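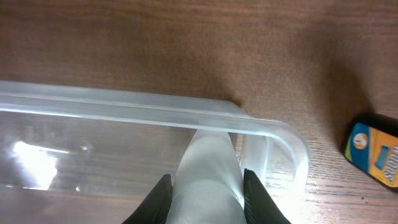
Week 2 – Reading a rain gauge record

Rainfall is given as a depth in millimetres. A reading of 13 mm means that the rain, if none of it ran off or soaked away, would cover level ground to that depth.

Daily totals are read at 9 am and entered against the day before. Anything too small to measure is marked "tr" for trace.

Wind is the main source of error. A gauge on an open ridge catches less than one in a sheltered garden, so check the site notes before comparing stations.

For the seminar: plot the February totals for Prellow and Stekley. Stekley has one entry of 47 mm – say whether you would keep it. Hand in sheets to Kalkidan Admasu.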